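**Bakov Park** -- soccer ground on the east side of Musimham. Home of Musimham Rovers, amateur side, summer league. Opened in May, first match a 2-2 draw with Hornico Athletic. Named after the Bakov brickworks, which stood on the same lot.

## Ground

One covered stand on the west touchline, standing room on the other three sides. Pitch is grass, 109 meters long. Drains badly at the north end -- two matches moved to Ren Field in the first season becuase of standing water. Parking for 100 cars, more on the verge if dry.

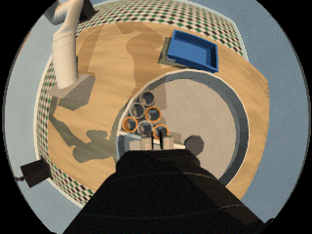 Floodlights came later. Paid for by the club, switched on for a cup tie against Ren United. Rovers lost 3-1. Gerardo Javier scored the only home goal, a header from a corner.

## Records

Javier is top scorer at the ground, 124 goals in all competitions. Darlene Lachance coached the women's team there for almost 20 years and won the league twice. No reliable attendence figures before the turnstiles went in.

## Access

Bus from Musimham station, stop is at the south gate. On foot, take the river path and cross at the weir. Bike racks behind the stand. Gates open an hour before kickoff.

Last updated October 11, 2018. Season-by-season results still to be added.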